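Chapter 10
Buying the Household Robot: Reading a Service Offer

Natalina Mazza and Prapai Srisuk

10.1 The brochure and the bag

Vendors of two-armed service robots like to show them pouring drinks. A buyer should ask to see trash. A garbage bag has no fixed shape, no handle in a known place and no front or back that a camera can rely on. A jaw that closes on it may have hold of one layer or four. Most of what goes wrong in household automation can be met in a single bag, and it costs a few cents to repeat the test.

We use one offer throughout this chapter. The Plostel service, sold by Vivard to small offices and rental apartments, is a monthly contract for a two-armed robot with a list of "supported chores." Bag handling was added to the list in October, and the version discussed is the one described in the April 2019 contract. Under "Waste" the contract says that the robot "manages bags and bins." Students should underline the verb. Manages is not a task. Picking up a bag is a task, and so is opening one, or getting its rim over the rim of a bucket, and a contract that means all of these ought to list them.
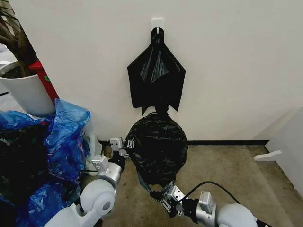
Figure 10.1 Black bag on an adhesive wall hook, with the right gripper holding the gathered end of the lower bundle.

Look first at the hook. It is a small thing stuck to a wall, and it is easy to pass over in a demonstration. A person lining a bucket at home seldom needs one. Here it takes the upper end of the bag and leaves both arms for the rest, so it does the work of a third hand. That may be a perfectly sensible way to set up the job. The question is who pays for it. The Plostel price sheet lists the robot, the visits and the software, and says nothing of fixtures. If a chore depends on a hook at a certain height, then the hook is part of the product, and so is the labor of putting one up in every room where the chore is to be done.

10.2 What counts as a success

Vivard's sales sheet reports 125 bag trials and 53 "unassisted completions." We have no quarrel with the arithmetic. Our trouble is with the word completion, which the sheet never defines. A bag touching a bucket might count. So might a bag lying partly inside it. A cleaner would accept neither, and would want the bag open, seated all the way round and able to take a full load without sliding in.

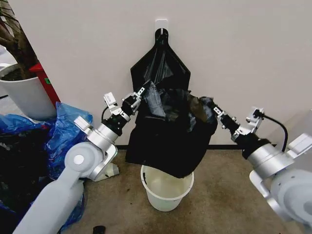

Before any trial begins, the buyer and the vendor should write down the end state in words that a third person could check. "Rim of bag folded over rim of bucket on all sides" will do. "Bag placed" will not. They should also agree on the start state: whether the bag is hung or lying in a heap, whether the bucket has been set in position, and who set it there. Two vendors who quote the same rate from different start states have told you very little about which machine is better.

Heo, a competing service, allows about 10 minutes per bag and says so in its contract. That is slow, and we think the claim is worth more than Vivard's silence on the subject. A slow figure can be compared with wages.

10.3 Terms used in this chapter

Start state. The position of every object before the robot moves.

End state. The position of every object when the chore is said to be done.

Fixture. Any hook, stand, clamp or marker that the chore needs and the robot does not carry.

Assist. Any touch by a person between the start state and the end state, including a touch "only to straighten it." The Ustska case in section 10.4 turns on this definition, and readers should have it firmly in mind before going on.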